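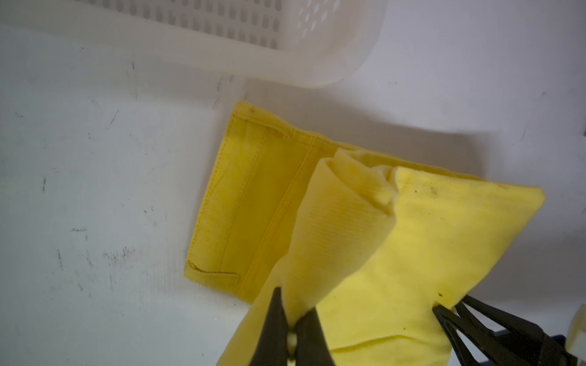
Volume 4, Issue 4

Home | Student Work | Textiles | Archive | Contact

Selling Handwoven Scarves From a Small Town: A Project Report
by Lamisi Frimpong
January 29, 2021

I chose scarves for my project because my aunt has woven them for as long as I can remember, and I wanted to learn how a small workshop like Atinga gets its goods to buyers who have never touched them. Atinga sells cotton and wool scarves through a shop called Mevach in Ultville, and I spent a good part of October there, mostly folding, tagging and asking far too many questions (they were very patient with me!).

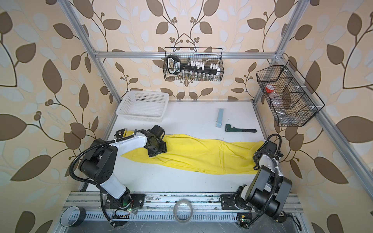

What the Buyers Wanted

I handed out 80 question cards at the counter. Softness mattered most, then color, and price came after both, which surprised me and pleased my aunt no end. Quite a few people wrote that they wanted to know who had done the weaving. 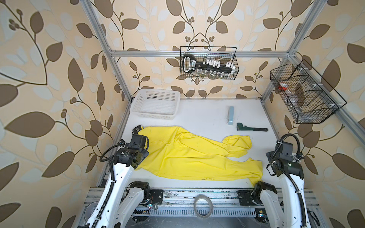
Fig. 3. Table and patterned backdrop.

Sales for the month came to 1,545 dollars, with the plain wool scarves well ahead of the striped ones.
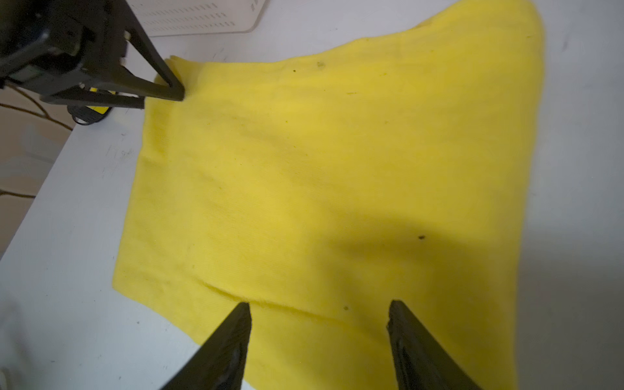 Fringe was the part of the work I had understood least. A knotted fringe takes patience, and a raw edge is quicker but sheds. The yellow cloth in the photo, with the frayed, fuzzy edge along its fold, has the kind of loose fibers that buyers at Mevach liked to pick at while they made up their minds. Atinga now knots every wool scarf, and I would like to try a narrow hem on the cotton ones next term.

Filed under: Textiles & Accessories, Student Reports

Related reports
Cliltex and the Price of Yarn
Natural Dyes on Cotton Shawls
Packing Woven Goods for the Mail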